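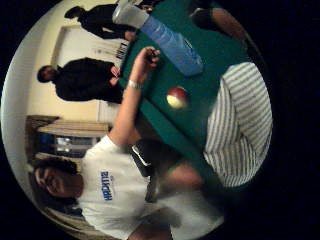
About us

Nestness is a pool room and café on the first floor above the old Magyar shoe repair shop. We are open every day from late morning until the last table finishes. You can book a table, or walk in and wait at the counter if they are all taken.

The room was started by Svetozár Ondrejka, who learned to play in his uncle's bar and later spent years fitting cushions and cloths for other people. He took on the lease one November, when the place was a carpet store with a leaking skylight. The first winter went on the roof and the floor. The tables came after that, up the back stairs, one slate at a time.

The tables

There are 7 tables. All of them are for pool and all of them are covered in green felt. We get asked now and then why we don't have blue or red like some of the newer halls. Svetozár prefers green, and the regulars do too.

Cloths are brushed each morning before opening, always in the same direction, and ironed once a week. We change a cloth when it begins to run slow or when there is a mark on it that a ball will notice. The balls are washed in warm water with a drop of soap and dried by hand. Every set is checked against the others for size, and an odd ball that has worn smaller than the rest goes into the practice box by the door. Anyone can use the practice box.

House cues are on the wall racks. Tips are replaced here on the premises, and we will do yours as well if you leave it overnight. Chalk is free. Please put it back on the rail with the chalk side up.

Who comes

Afternoons are mostly students and people on late shifts. After six it is groups of friends, and the leagues have two tables kept for them on league evenings. Plenty of people come with someone who is playing and never pick up a cue themselves. That is fine with us. There are chairs, and you can stay as long as you like.

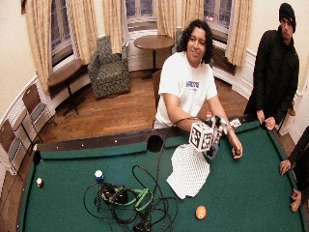
If you have never played, ask at the counter and one of us will come over and show you how to make a bridge with your hand, how to stand, and which ball to go for first. It takes ten minutes and there is no charge. Beginners' sessions are held in the afternoon for up to four at a table, and the rules we teach are the ones printed on the board by the stairs. Other rules are allowed if everybody at your table agrees before the break.

House rules

Drinks stay on the side shelves, please, and off the felt and the wood. Coats go on the hooks. Jump shots are for the end table only, which has the oldest cloth. If you tear something, tell us straight away. A small tear caught early can often be patched, and we have never sent anybody a bill for an honest accident.

The league and the club

The Helosen League has played here since our second year. It is open to anyone, in pairs, and a season runs from autumn to spring. The Zutora Cup is a single evening of knock-out matches held before the summer break. Last season 2,306 frames were entered in the league book, which is kept behind the counter and may be read by anyone who wants to check a result.

Club membership stands at 469. Members book a week ahead of everyone else, pay the lower table rate and may keep a cue in the lockers. There are 200 lockers, and at the moment there is a waiting list. Put your name down at the counter and we will ring you when one comes free.

Finding us

The entrance is in the yard, through the arch and up the metal stairs. Bicycles can be left under the stairs. If you can't manage steps, ring the lower bell and we will bring you up in the goods lift.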